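The Room on Station Street

The bus to Mustham was late, and when Liesbeth Vandenberghe came to the house it was already dark. She had one suitcase and a paper bag with six pears. Her aunt had told her to bring pears, for a landlady is always more friendly when you bring something.

The landlady did not like pears. Her name was Amber Vanhove and she looked into the bag for a long moment.

"You are the girl for the upstairs room," she said.

"Yes."

"It is 300 a month. The window does not close in the winter. Did Joris tell you this?"

Joris Van der Linden had told her nothing about the window. He had told her there was work in the cannery, and that from the upstairs room one could see the river. Both things he had said very quickly, as he said everything, already with his coat on.

"He told me," said Liesbeth.

She slept badly the first night. A train passed at four, and after the train a man walked under the window and sang. He sang the same two lines again and again, as if he had lost the third one and was looking for it. In the morning she asked about him.

"That is Trevor Penner," said Amber Vanhove. "He was married in this house. In your room, even, because the church had water in it that year. Twenty-eight people stood on the stairs."

"And his wife?"

"She went to Landry."

She said it the way other people say that someone has died. Liesbeth looked for Landry on the map in the hall. It was only 19 miles away.

In the cannery they gave her a gray apron and the number 1513, and she stood by the belt and took out the bad beans. The woman next to her talked about her knees. In the evening her own hands smelled of metal and she washed them two times, and then she sat on the bed and wrote to her aunt that everything was very good here. She wrote that the landlady was happy with the pears.

It became June. The window that did not close did now not open. One evening she carried her bedding down, to sleep where it was cooler, and Amber Vanhove saw her in the hall and said nothing, but she moved a chair to make place.
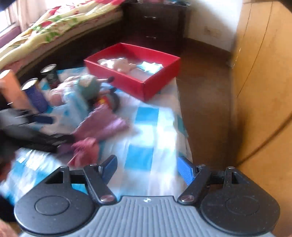

The pale blue check, spread on the floor.

They lay in the dark with the door open between them.

"Do you know the third line?" Liesbeth asked. "Of his song."

It was quiet so long that she thought the other woman was asleep.

"Of course I know it," said Amber Vanhove. "I was on the stairs."

At four the train passed. Then came the steps, and the two lines, and the silence where he always stopped. Liesbeth waited. In the next room the bed made a noise, and bare feet went over the boards to the window, and a voice which was not a good voice, and too low for the song, sang one line out to the street.

The steps stopped.

Liesbeth pulled the sheet over her shoulder and lay very still, so that they would not know she was awake.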